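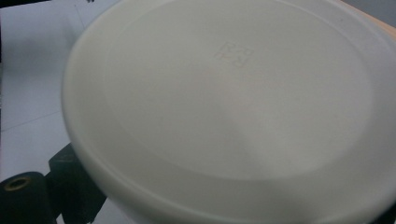

*Round off-white plastic with a raised rim and a small molded mark near the middle, possibly "PP."*

Old food tubs and lids pick up a film over time. It feels slightly sticky even after a normal wash, and it holds smells. The method below works on the soft, creamy-white kind of plastic used for deli tubs, yogurt buckets, and most cheap storage sets. Plan on a little under an hour, mostly soaking.

## Check the plastic first

Look on the bottom of the tub and on the flat part of the lid. Many pieces have a recycling triangle with a number, and some only have letters. The letters are often the same color as the plastic, so tilt the piece toward a window until the shadows show. Run a fingernail over the spot if you still can't read it.

- **PP or 5:** polypropylene. Handles hot tap water well.
- **HDPE or 2:** also fine with this method.
- **LDPE or 4:** common for bendy lids. Use warm water only.
- **PS or 6:** brittle. Wash it in lukewarm water and skip the soak.

A lid and its tub are often made of different plastics, so check both. If you find no mark at all, treat the piece like a 4.

## What you need

- A dishpan or a clean sink
- Dish soap
- Baking soda
- White vinegar
- A soft toothbrush
- A dish towel you don't mind staining

I use a Hasia dishpan because it's wide enough for bucket lids to lie flat. Anything that size will do.

## Steps

1. Wipe off loose grease with a paper towel.
2. Fill the pan with hot tap water (warm for number 4) and add a good squirt of soap. Don't use boiling water. Thin lids can warp and won't seal again.
3. Put the lids in top side down and soak for 18 minutes.
4. Mix baking soda with a little water until it's about as thick as toothpaste.
5. Take out one lid and brush the groove where the rim steps down to the flat part. Go all the way around, then do it again in the other direction.
6. Turn it over and brush the channel that grips the tub. Most of the film is in there.
7. Brush lightly over any molded letters. Grime collects around the edges of them.
8. Rinse under running water.
9. If it still smells, mix 100 ml of vinegar with 500 ml of water, pour it over the lid in an empty pan, and leave it for 10 minutes. Rinse again.
10. Stand the lid on edge in a rack to dry. Lids laid flat on a counter hold water under the rim.

## Stains

Tomato and curry color usually stays after washing. A sunny windowsill takes most of it out over a few days. I left one orange-stained lid in the window for nearly a week and the stain faded to a pale yellow. Bleach isn't worth it for this.

Avoid steel wool and the green side of a sponge. Both leave fine scratches that stain faster the next time.

## When to get rid of one

Recycle or toss a lid if the rim is cracked, if it rocks on a flat table, or if the surface has turned chalky. A warped one can still go under a plant pot as a saucer.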